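Call for Participants: Office Reading Habits Study, Jevunton 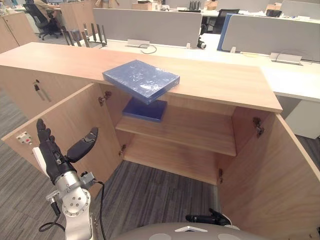
Posted by D. Mabuza

Modov Research is looking for adults who read at work to take part in a four-week diary study at our Jevunton office. We want to know what people read on breaks, at lunch and on the way home, and how often they give up on a book before the end.

You can take part if you are 18 or older, work at least 20 hours a week and live within driving distance of Jevunton or Brandby. You do not need to be a heavy reader. People who finish one or two books a year are welcome, and so are people who mostly read manuals, magazines or library books.

What you will do:

Keep a short paper diary each workday. Most entries take five minutes.
Come in for two interviews, one at the start and one at the end. Each lasts an hour.
Fill out a survey online after the second interview.

Participants who complete all four weeks receive $224. Parking is free behind the building – use the Mill Street entrance. We cannot pay for partly completed diaries, but you may leave the study at any time.

We have 386 places. The first group starts in June and interviews run until 7 p.m. for people who work days. Diaries are stored under a number, and your employer will not be told that you signed up.

To apply, pick up a form at the front desk or ask for one by mail. Include your work hours and the best time to call. Forms sent without a phone number will be returned.

Last updated: May

Related listings
Part-time interviewer, Brandby
Survey coders wanted, evening shift
Commuter sleep study – second group
Library card holders panel, Jevunton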